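I drove out to Wakstead in January to see Tzanetos, a shop that takes apart old office computers for parts. I'd read plenty about robots and jobs. I wanted to hear from somebody on the bench!

The woman I talked to had been pulling cards and memory by hand for four years. Now she looks after two robot arms, and she's got opinions.

"My thumbs don't hurt anymore," she told me (first thing out of her mouth). "I used to do 30 cases a shift and go home with cut knuckles. Now we get through over 70, but I'm on my feet more, and I'm the one it calls when it's stuck."

Does it get stuck a lot? "Every case is different inside. Cables, clips, cards. I know where to push, and it's still learning that." 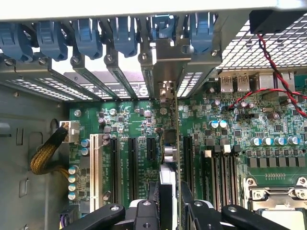

A gripper at work inside a workstation case, next to an expansion card.

The pay went up a little, she said, but she misses the talk. The bench used to seat a whole row of people, and most of them moved over to testing. "I'd take the arms over the knuckles," she said. "I'd just like somebody to have lunch with."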